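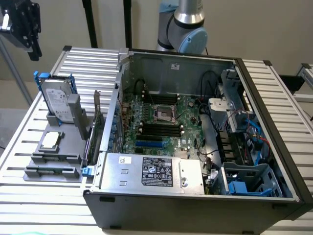

Gornano Extensions Help: Gallery and Slider Modules

Caption text is lost after the gallery module is moved to a new position

Posted by Seo-ah Lim, 22 December 2019

Our office maintains the public website of a regional library association. The site uses the Stomo gallery module on the home page, where it displays 146 pictures in four groups. Each picture has a caption with a short paragraph and one link.

During a recent change of template, the module was moved from the "banner" position to the "content-top" position. The pictures continue to display in the correct order. The captions, however, now appear as plain text, and the links are no longer active. The captions are stored correctly in the administration panel, and saving the module again does not restore them. The site cache has been cleared twice.

We would be grateful for advice on whether this is a setting of the module or a fault in the template. We would prefer not to enter the captions a second time.

2 replies

Imad Saliba
Please check the text filter settings for your user group. It is possible that the HTML is being removed when you save. We had this on another site and changed the group to "No Filtering." I do not know whether it applies to your version.

Onyekachi Omoregie
The filter settings are unlikely to be the cause in this case. If the filter had removed the code, the captions would also appear without links in the administration panel, and the original post states that they are stored correctly.

The Stomo module keeps a separate display setting for each position. When a module is assigned to a position for the first time, the setting "Caption format" returns to its default value, "Plain text." The stored captions are not changed. Please proceed as follows:

Open the module and select the tab "Display by position."
Choose "content-top" from the list.
Set "Caption format" to "HTML."
Set "Caption length" to 0, or to a number greater than your longest caption. The default is 300 characters, and tags are included in that total. A caption that exceeds the limit may be cut inside a link.
Save the module and clear the module cache. This is a separate button from the site cache.

If your template is Jornonley, please also confirm that the option "Simplify module output" is turned off. It removes links from every module in the content area, and the module settings cannot override it.

The permission change suggested in the previous reply should be made with care. "No Filtering" allows every member of the group to publish scripts, and it is not recommended for groups other than administrators.

Comment from Seo-ah Lim
Thank you. The caption format had returned to "Plain text" as described, and the links are active again. Our longest caption is 739 characters, so the length setting was changed as well. The user group permissions have been left as they were.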